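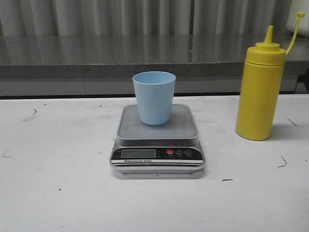
Femthorpe's robotics club has won a place in the final of the Ranano Student Robot Challenge, and its twelve members could hardly be happier! The club, which meets after lessons at Femthorpe Sixth Form, took on the Kitchen Helper task, in which a robot arm has to serve a measured amount of sauce and then clear up after itself. The kit list is short: a kitchen scale, a light blue plastic cup standing on it and a yellow squeeze bottle off to the right. Teams write all of their own control code, and once a run has started no one may touch the table or the keyboard until it ends.

The result was confirmed by the organisers on 19 November 2020. Femthorpe scored 2070 points over the qualifying rounds, enough to go through with two other schools, Holovko College and last year's winners, Bronier Academy. The final will be held in May.

Squeezing a bottle sounds easy until you try to teach it. Grip too softly and the bottle slips, grip too hard and you get far more than you wanted (the students have plenty of stories about this, most of them involving tea towels). The club began with water and will move on to thicker liquids after Christmas. Before any pouring at all, though, the arm has to find the cup, lift it and set it back on the weighing platform, and that part of the job took up most of the autumn term.

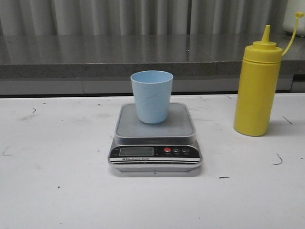 The table set for the Kitchen Helper task, with the cup on the scale and the squeeze bottle to its right.

Ostap Boiko, who teaches computing and started the club, is thrilled with how far the group has come. "When we began, half of them had never written a line of code and the other half didn't want to share theirs," he said. "Now they argue about gripper angles over lunch. I had 411 messages in the team chat over one weekend and I read every single one. I'm so proud of them."

Students split the work between them. One group looks after the arm and its gripper, another works on the cameras, and a third keeps the log of practice runs, which had reached 953 by the end of the qualifying rounds. Everyone swaps groups at half term so that they all get a go at everything, and Year 12 members who joined in September have already led practice sessions of their own.

The hardest lesson so far has been about getting close. From across the table the arm lines up well, but the last few centimetres are another matter.

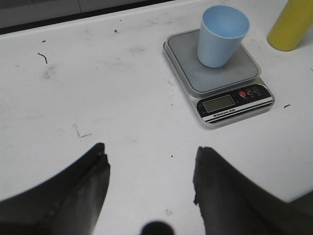

The team's answer was to slow the arm right down and let it check its position again before closing its fingers. It costs a few seconds on each run, and the students think they can win some of those back by planning a shorter path home. They are also trying out a gentler squeeze that builds up in small steps, an idea that came from one of the newest members and has the whole club excited.

Between now and the final, the club will practice on Tuesdays and Thursdays, with extra sessions in the spring. It has raised almost £1045 towards spare parts and travel through a quiz night and a sponsored walk, and would like to thank every family and neighbour who gave.

The club welcomes new members from any year group, and no experience is needed. Students who would like to join can speak to Mr Boiko in the computing room or leave their name at reception.

ENDS

Notes to editors
The Kitchen Helper task is one of four in the Ranano Student Robot Challenge. Interviews with Mr Boiko and club members can be arranged through the school office.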